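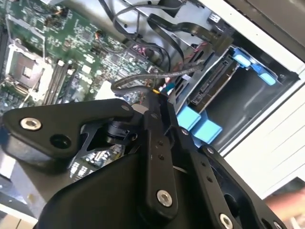 How your body fights germs

Germs are tiny living things, too small to see. Most do no harm, but some can make you ill. Your skin keeps a lot of them out. If you cut your knee, a scab forms to close the gap. 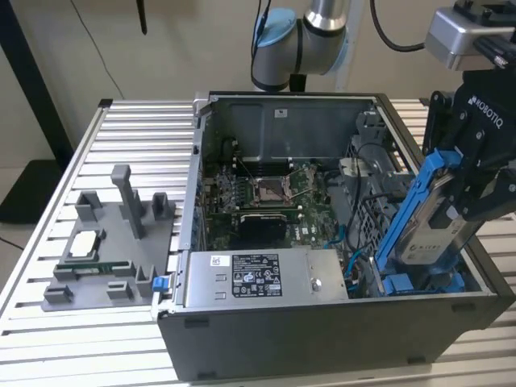
Salem Grelness
4 May 2018

Some germs still get in through your nose or mouth. Then white blood cells go to work. One kind swallows germs whole. Another kind makes antibodies, which stick to a germ so that other cells can find it.

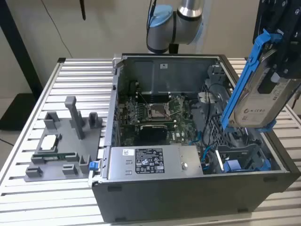
An antibody only sticks to a germ with the right shape. Each germ has its own pattern on the outside, and the antibody has to match it. Think of the empty socket in the middle of a computer's green board. A processor has to match the socket it goes into, and an antibody has to match its germ in much the same way.

Your body can take 5 days or more to make enough of the right antibodies. You may have a fever while this goes on. Afterwards some cells remember the germ, so next time they act faster.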